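Chapter 7
Putting Things in Order: Sequence, Layout and the Claims Made for Them

Most books on work layout open with a promise. Put every part in its own place, the promise goes, and the job will nearly do itself. The Skovik handbook says as much on its first page, and the training packs sold by Marchetti repeat it in larger type. This chapter takes a slower look. Some of the promise holds up. A good deal of it has never been tested on anyone who was tired, hurried or new.

We will use a sandwich. It is a fair test piece because everyone already knows how one goes together, and a mistake in the order is easy to spot. In the Wetedel exercise the food is all toy food, each kind stands upright in a holder of its own, and the stack is built on a tray in the middle of the table.

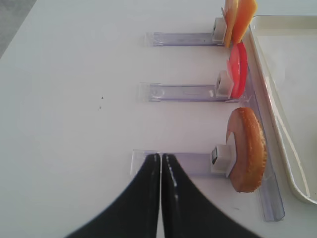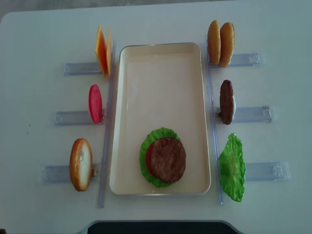

The Wetedel layout: ingredients on edge in clear holders, with a tray for the stack.

The usual lesson drawn from this exercise is that fixed places save searching. Probably they do. But look at what the layout leaves out. A holder tells you where the cheese is. It doesn't tell you when to reach for it, and order is the whole difficulty in stacking. Put the patty down before the lettuce and you have a different sandwich, however neat the table was when you began.

There is also the matter of numbers. The Brumum trial, which you will see quoted in other courses, ran 172 builds with parts in holders and reported fewer errors than with parts in a heap. It used one group of builders, all of whom had practiced beforehand. We don't know how much of the gain came from the holders and how much from the practice -- and the report doesn't say. Treat it as a reason to try the thing yourself.

Before you read on, write down answers to the following.

1. Which steps in a stacking job must come in a set order, and which could be swapped without harm?
2. If the holders were moved to match the order of use, who would gain from it, a beginner or an experienced worker?
3. What would you have to measure to show that a layout, and nothing else, had cut the errors?

Keep your answers. Section 7.1 starts with the second one, where students tend to be most certain and have the least to go on.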